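Plenska Cell Marking & Guarding Kit — two-arm shelf picking

For benches and small cells where arms reach into open shelving and people reach into the same shelving. Floor tape, reach cards, stop-button posts, sign-off sheets. Ships flat. In stock, Forow warehouse.

Part no. 1471
Pack: one cell
Floor tape: 40 m, yellow/black, 50 mm wide
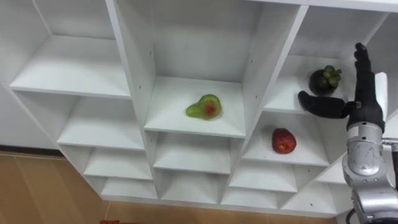
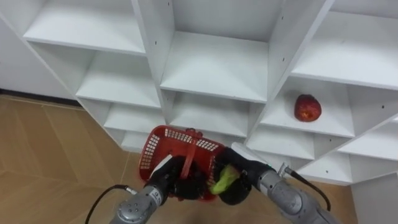
Most cells get marked from the base of the arm outward and that's where it goes wrong. Mark from the fingertips. With the hand fitted, fingers out straight, at full stretch, plus whatever it's carrying. A basket held between two arms and tilted, like the red one, takes up more room than either gripper does alone, so the reach card has a seperate line for "with load". Fill it in. An inspector will ask for it and so will your insurer. Same goes for cables — if they loop down off the wrist, the loop counts as part of the arm when you measure clearance.

What's in the kit
Floor tape, as above
Reach cards, wipe clean, A5
Two posts for stop buttons (buttons not included, use the ones your arm maker specifies)
Shelf edge markers, stick on, peel off clean from white board
Sign-off sheets, pad
Printed guide, English or French

Rules of thumb from the guide
Stop button within 700 mm of anyone standing at the line. Not behind the shelving. Not on the robot side.
One person in the cell at a time, and that person holds the key.
Restocking shelves: arms parked and locked out first. Paused is not locked out.
Loose stuff off the floor before every run, inside the tape and a step outside it.
Reduced speed for any new object, even if its only fruit. Goes back to normal speed after sign-off, by name, on the sheet.
Shelving fixed to wall or floor. A unit that shifts when a hand bumps it makes your reach card wrong.
Change of gripper = new reach card. Change of basket, same.

The kit doesn't replace a risk assessment and it doesn't make a cell compliant by itself. You still need one done for your site, your arms, your centre layout. Guide was written by Khang Lâm and checked by Sơn Mạch, who did the lockout section over again in November after customers told us the old one was hard to follow. If your pack has the grey cover, email us and we'll send the new pages, no charge.

Fits with
Fuvari light curtains (bracket sold seperately)
Vũ post bases, bolt-down or weighted

Not for outdoor use. Tape wants a clean dry floor — tile and laminate fine, bare concrete needs primer.

Refill tape and card packs on the spares page. Orders in before 2 pm go out same day.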